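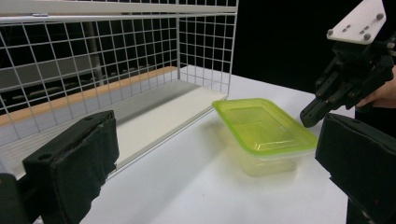 Jultero: Bei uns in der Kommissionierung hat die Automatisierung vor allem eins gebracht, nämlich dass ich jetzt alleine in der Halle stehe. Früher waren wir auf der Spätschicht immer ein kleiner Haufen, da wurde auch mal gequatscht. Also bitte nicht alles nur in Picks pro Stunde rechnen.

Geschrieben um 18:42

paketschubse84: Versteh ich total, aber so weit sind wir noch gar nicht. Ich arbeite bei Curkport im Versand für Haushaltswaren, und seit April machen wir an einem Tisch die Vorführungen selber. Heißt: Greifer in die Hand, Dose greifen, ins Regal, wieder raus, und das Ganze landet als Lernmaterial beim Hersteller. Ich hatte gestern fast nur die mit dem grünen Deckel. 392 Durchgänge an einem Tag, danach wusste ich, was mein Handgelenk von der Sache hält!

Ich find's trotzdem spannend (ehrlich gesagt spannender als Kartons falten). Meine Frage an die Runde war ja, ob jemand Erfahrung hat, wie das hinterher mit der Eingruppierung läuft. Auf meinem Zettel steht immer noch Packerin.

Geschrieben um 18:57

Regalkante: 392 ist viel. Bei uns war die Vorgabe 357 und schon da haben die Leute gemeckert. Macht ihr Pausen zwischendurch oder zieht ihr durch?

Geschrieben um 19:03

paketschubse84: Alle Stunde kurz wechseln, so ist es gedacht. Klappt, wenn wir zu dritt sind. Wenn eine krank ist, eher nicht.

Geschrieben um 19:05

mopsundmehr: Sorry, aber ich muss da mal reingrätschen. Du bringst der Maschine bei, wie dein Job geht, und kriegst dafür Packerinnenlohn? Da würde ich keinen Finger rühren, bevor schriftlich was zur Beschäftigung drinsteht. Bei Paiva hieß es auch, niemand muss gehen. Gegangen ist dann halt keiner, die befristeten Verträge sind nur ausgelaufen.

Geschrieben um 19:20

Regalkante: Naja, das eine hat mit dem anderen nur bedingt zu tun. Die Befristeten wären bei der Auftragslage auch ohne Roboter draußen gewesen, ich war da nämlich auch. Und die zwei Kolleginnen, die vorher die Vorführungen gemacht haben, betreuen jetzt die Zellen. Mit mehr Geld.

Geschrieben um 19:31

mopsundmehr: Zwei. Von wie vielen?

Geschrieben um 19:32

Regalkante: Ja gut, Punkt für dich.

Geschrieben um 19:40

Jultero: Zur Eingruppierung: lass dir eine neue Tätigkeitsbeschreibung geben, und zwar bevor das halbe Jahr rum ist. Ich hab damals 3 Monate lang aufgeschrieben, was ich pro Schicht wirklich mache, ganz stumpf im Schulheft. Damit bin ich zum Betriebsrat und dann hat sich plötzlich was bewegt. Nicht riesig, aber immerhin eine Stufe.

Geschrieben um 20:11

paketschubse84: Das mit dem Schulheft mach ich, danke! Betriebsrat haben wir, der hat sich bisher aber nur mit der Datenschutzfrage beschäftigt.

@mopsundmehr ich nehm das schon ernst. Nur wenn ich es nicht mache, macht es der Dienstleister, Jikden oder wie die heißen, und dann hab ich gar nichts davon.

Geschrieben um 20:26

mopsundmehr: Genau mit dem Argument kriegen sie jeden. Aber halt uns auf dem Laufenden, und frag nach einer Stütze für den Unterarm.

Geschrieben um 20:34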